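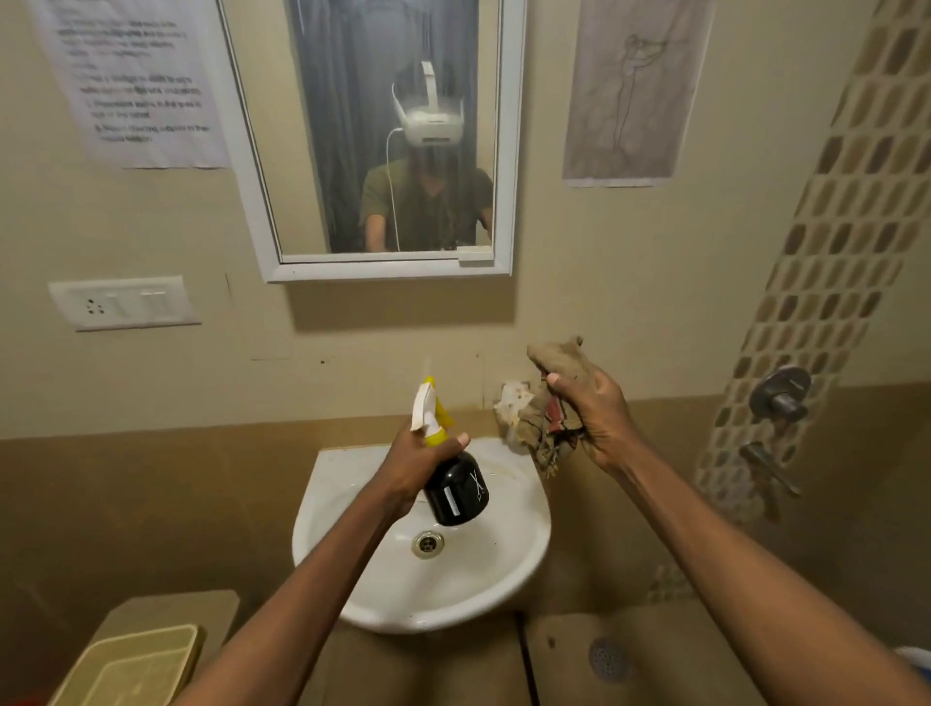
Matchday ground inspection, Brallside, first team and academy pitch. Completed Saturday, start 7:40 a.m., by Piyumi Patwary. Countersigned by Maritza Villanueva before gates opened. Wash basins in the small bathrooms were done by hand with a trigger spray bottle and a rag, and rags as stained as the beige-brown one go in the bin at the end of the round. Items are marked OK, ACTION or CLOSED. Comments are mandatory for anything other than OK.

1. Playing surface

1.1 Surface free of stones, glass and divots deeper than a thumb joint. OK

1.2 Goal mouths level and firm. ACTION
Comment: north goal mouth has sunk along the line on the keeper's left. Filled with sand and soil mix and tamped. Recheck at halftime.

1.3 Sprinkler heads fully retracted, lids flush. OK
Comment: head 7 was slow to drop. Cycled twice, seated on the second attempt.

1.4 Line marking complete and visible from both technical areas. OK

2. Goals, nets and flags

2.1 Goals anchored, no movement when pushed at the crossbar. OK

2.2 Crossbar height checked at center and both ends. OK

2.3 Nets attached with clips only – no metal hooks. ACTION
Comment: two old hooks found on the south goal. Removed and replaced with clips from the Eline box. Check the academy goals for the same hooks before they are next used.

2.4 Corner flags upright, tops blunt. OK

3. Stands and walkways

3.1 Capacity sign legible at the main turnstile (2000). OK

3.2 Seats in Huanca Stand inspected for cracks and loose bolts. ACTION
Comment: 343 seats inspected. Row F seat 12 cracked through the hinge, taped off and withdrawn from sale. Ticket office informed by phone. Replacement on order from Flemeo, delivery expected in July.

3.3 Handrails secure. OK

3.4 Exit gates open outward under light pressure and stay open. OK
Comment: gate C bolt greased.

3.5 Emergency lighting test, 90 minutes on battery. CLOSED
Comment: carried over from the last home game. Failed unit over the stairs replaced and the full test repeated. Passed.

4. Changing rooms and officials' room

4.1 Floors dry, no loose tiles. OK

4.2 Shower water temperature within limits at the farthest outlet. OK

4.3 Basins drain freely, taps shut off fully. ACTION
Comment: tap in officials' room drips. Washer to be changed before the next fixture. Usable today.

4.4 Door locks release from the inside without a key. OK

5. Medical

5.1 Defibrillator in cabinet, status light green, pads in date. OK

5.2 Stretcher at tunnel mouth, straps complete. OK

5.3 Ambulance route clear from the road to the touchline. ACTION
Comment: delivery van parked across the service gate at 8:15 a.m. Moved by driver. Cones put out.

Countersignature comments (M. Villanueva)

1.2 – walked it myself, acceptable to start. The referee should be shown the repair during the pitch inspection.
2.3 – spare clips to be kept in the tunnel store, top shelf.
3.2 – seat plan updated.
4.3 – open.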